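Search this site
Search for: Go

January
By the Stumico Guitar Notes editor

I have a small complaint about guitar pedals, and I've been chewing on it since I rewired my board over the holidays. We've let them get too clever! I say this as a person who owns 11 of them and has a wish list I keep in a locked note on my phone, so please don't write in to tell me I hate fun.

My first pedal was a used Drodell overdrive I bought in 2000 with money I was supposed to spend on a winter coat. It has three knobs. One makes it louder, one makes it dirtier, and one makes it brighter until you wince. I learned the whole thing in an afternoon, and I've been happy with it ever since (the third knob is scratchy now and I have to wiggle it before a gig, but so what).

Then last fall I got a Kundness delay. It sounds gorgeous, and I want to be fair about that. The repeats are warm and a little seasick and I could play one chord into it all night. But it has 22 presets, a menu hidden under a footswitch you hold down, and a second menu hidden under that one. At rehearsal I went looking for a plain slapback and spent most of a song bent over with my back to the drummer. The singer thought I'd dropped a contact lens.

I know the argument for all this. You pay once, you get every delay you'll ever need, and you carry one box in place of four. My bandmates make it to me regularly, usually while they're helping me carry four boxes. And for somebody playing covers at weddings, sure, I get it. You need the dotted eighth thing for one song and the tape thing for the next, and presets save your neck.

For the rest of us, though, I think the choices eat the playing. I sit down at 9 p.m. with a riff in my head, I start auditioning reverbs, and by 10:30 I have a really beautiful reverb and no riff. That never happened with the old overdrive. There was nothing to audition, so I played.

So I've been running a little experiment. For the whole month it's the Drodell, a tuner and my Sokol combo, straight in, with the amp's own spring reverb set wherever it happened to be. The first week I kept reaching for switches that weren't there. By the second I was picking softer and using my volume knob, a part of the guitar I'd pretty much treated as a decoration. I also wrote two things I like, one of them in a tuning I'd forgotten I knew.

Will I sell the Kundness? Oh, absolutely not. I love that thing and I'd miss it by dinner. But I'd love to see a builder put that same sound in a box with three knobs and no menu, and I'd pay the same price for it too. If you make one, my inbox is open, and I'll find the coat money somewhere.

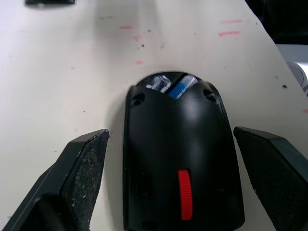

White tabletop with pink marker streaks and a few dark specks.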